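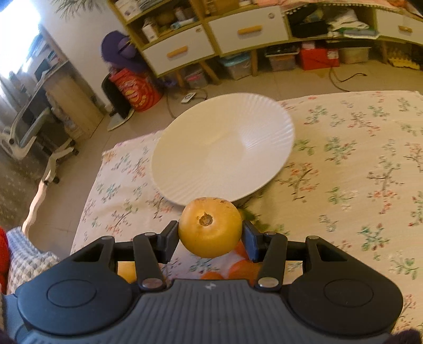

Kitchen and Store Assistant, Maes Guest House, Ilesham

Part-time, permanent. Five mornings a week, 7.30am to 12.30pm, including one day at the weekend.

Maes is a small guest house on the edge of Ilesham. We cook breakfast daily and a set supper on Wednesday for guests and people from the village. We need someone to look after the food store, prepare fruit and vegetables and keep the crockery in order.

What the job involves

Checking in the vegetable delivery from Paner and putting it away. Onions go in the dry store, leaves and herbs in the fridge, and fruit for the day in the breakfast room.
Sorting onions and fruit by hand and taking out anything soft or sprouting.
Peeling and chopping for the cook.
Washing, drying and stacking plates. Chipped ones are put aside and written in the book.
Collecting plates and leftover fruit from the bedrooms before the beds are changed, and sweeping the tiled floors.
Counting stock at the end of each month. We get through 200 onions in a normal month and more in October.

What we are looking for

You should be comfortable on your feet and able to carry a full crate up one flight of stairs. Kitchen experience is useful but we will train the right person. A food hygiene certificate is needed within 2 months of starting and we pay for the course.

Pay and conditions

Paid weekly, with breakfast on working days. Aprons are supplied and washed by us. Shoes are not supplied. Parking is in the yard behind the Woltix building.

How to apply

Send a short letter saying what work you have done and which mornings you could not manage. Letters can be left at the front desk before noon. Applicants we would like to meet will be asked in for an hour's paid trial in the kitchen.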